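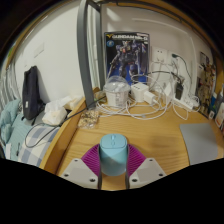 Desk, blue mouse, morning.

August, 9:20 a.m. Lime mortar tests for the Brostberg tower, continued.

Great start today! The north wall samples came back from drying and the core mortar is much coarser than the facing mortar, with bits of crushed shell all through it. That fits what Nabila Yusof has been saying for weeks, that the lower courses belong to an older hall and the tower was simply set on top of it. I sieved 80 grams of the core stuff and could have happily gone on all day (the shell fragments are lovely under the lens).

Castle accounts mention a mason called Đỗ in the modern repairs, so the gray patch by the stair door is his and should be left out of the date table. Nabila, please check me on that.

Wall thickness at the river side: 7 feet at the base. Nearly 700 years old if the charter is right, and I'm starting to believe the charter. 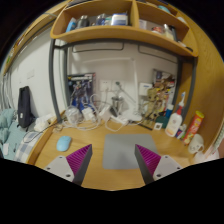 Notebook 7, p. 20

Afternoon. Entered the sieve results into Datelano and redrew the ground plan with the older hall dotted in. It lines up with the blocked window! I had the plan turned the wrong way before, sorry to everyone who squinted at it.

Still to do: acid test on the south wall pieces, new labels for the bags from the gate passage, and ask Motitex if the mesh covers come in a wider roll. The fireplace mortar looks different again, pinker, maybe brick dust. Starting on that one first thing.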